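Lostach Two-Panel Work Table
Set-up and Use Guide
Section 4: Joining the top and preparing the table for packing work

Read this section after you have finished the legs and the under-rails (Section 3). You need the two tabletop panels, the bag of joining plates marked R, the hex key, a soft cloth and a straightedge. A second person makes the lifting steps much easier.

4.1 Before you start

The top comes as a rear panel and a front panel. Both are cream on the working face. The outer edges have a wood-look trim. The two inner edges, the ones that meet in the middle, have no trim and should be handled with care until they are joined.

Caution: Do not stand a panel on its inner edge. A chipped inner edge cannot be repaired and will show as a wider seam.

4.2 Joining the panels

1. Lay a blanket on the floor and place both panels on it, working face down.
2. Slide the inner edges together until they touch along their full length.
3. Place the joining plates over the pre-drilled holes. The long plates go at the two ends, the short ones between them.
4. Start every screw by hand. Do not tighten any of them yet.
5. Turn the panels over with a helper, one person at each end, and set them on the under-rails.
6. Lay the straightedge across the seam at the left end, the middle and the right end. If one panel sits higher, loosen the nearest plate from below, press the high side down and hold it there.
7. Tighten the screws a little at a time, starting in the middle and working outward.
8. Wait 30 minutes, then check every screw again with the hex key. The plates settle under the weight of the top.

Note: The seam stays visible after assembly. It may look wider toward one end and close to a thin line at the other. This does not affect strength. If a coin will stand up in the gap, go back to step 6.

4.3 Placing the table

1. Choose a level floor. Turn the leveling feet until the table no longer rocks.
2. Leave a small gap between the rear edge and the wall. A table pushed tight against a painted wall will scuff it.
3. Place lamps so that the light falls from the side. Glossy items are hard to inspect under a lamp directly overhead.

If you are replacing an older Roltalard table, check the height before you throw out the old feet. The Roltalard feet have a different thread and do not fit here, but the rubber caps do.

4.4 Protecting the surface

The cream finish resists light scratches. It does not resist grit. Most marks we see on returned tops come from small parts being dragged across a surface that had not been wiped down.

1. Wipe the top with a barely damp cloth before each work session, then dry it.
2. Run a dry cloth or a soft brush along the seam. Dust, staples and screws collect there.
3. Set boxes down flat. Do not push them across the seam.
4. For heavy sorting work, cover the front panel with the Abella mat (order number 1649, sold separately). The mat must not overlap the seam, or the edge will curl.

Caution: Do not use acetone, scouring powder or a steel pad. Glass cleaner is safe on the working face but will dull the trim over time.

4.5 Using the table to box small electronics

The procedure below is for phones and other small items that go into a fitted tray. It works the same way for returns and for new stock.

1. Keep the lid, the paper inserts and the charging cable to one side, off the front panel.
2. Place the open tray flat on the table with the whole base supported. Do not let it hang over the front edge.
3. Look inside the tray and remove any loose film or dust.
4. Wipe the phone, front and back. Pay attention to the area between the camera lenses, where lint tends to stay.
5. Hold the phone by its sides. Keep fingertips and tools off the lenses and the screen.
6. Bring the phone over the tray with the correct face up. Some trays are shaped for the camera side and will only take the phone one way, so check the printed insert if you are unsure.
7. Line up one end first, then lower the other until the phone rests in the tray. If it does not go in, lift it out and start again. Do not press on it.
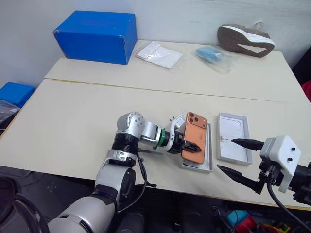 Fig. 4-5. Orange phone held back side up over an open light-gray tray.

8. Put the paper inserts back in their original order and close the lid. A lid that stays high at one corner means something under it is out of place.

Note: A phone with a raised camera area will rock if it is laid on its back on a bare table. Put it on a folded cloth while you get the tray ready.

4.6 After 5 weeks of use

1. Check the plate screws from below.
2. Check the leveling feet.
3. Look along the trim for lifting. Small lifted spots can be pressed back with Rastell edge glue and held with tape overnight.

Replacement plates and screws are order number 1871. Trim is supplied by the length and must be cut to fit.

Section revised July 17, 2018. Text by Impi Turunen, assembly steps checked by Onni Koivisto.

Continue with Section 5: Adding the rear shelf.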